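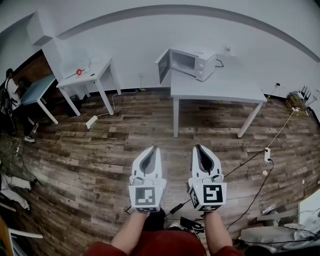 Valentina Quezada wrote in to ask whether a microwave should be left open after use or shut straight away, as the sheet in the Pilville kitchen says one thing and the sheet in Vekville says the other. Both sheets are out of date. The text below replaces them from September.

Leave the door open for 4 minutes after the last use, then close it. Steam left in a closed cavity condenses on the ceiling and around the door seal, and the next user gets the smell of the previous meal. On models where the lamp stays lit with the door open, the same 4 minutes applies.

A model with two round knobs normally has power on one and time on the other. Turn the timer fully back to zero before opening up. Do not run the oven empty to dry it.

Cleaning is weekly. Wipe the cavity with a damp cloth and a little dish soap, then the inner face of the door, then the seal. Take the turntable out, if there is one, and wash it in the sink. No scouring pads. Dried splashes loosen if a cup of water is heated first and left to stand with the door closed.

Placement: a light table against the wall is acceptable if it does not rock. Keep the vents clear and the cord off the table edge. The microwave goes directly into a wall socket. Power strips on the floor are for small loads only and should lie where people do not walk.

The Ross kitchen logged 335 uses last quarter and Jindamar 89. Ross moves to two wipe-downs a week. Jindamar stays as it is. Printed copies of the new sheet go out with the next supply delivery, and the old ones can be recycled.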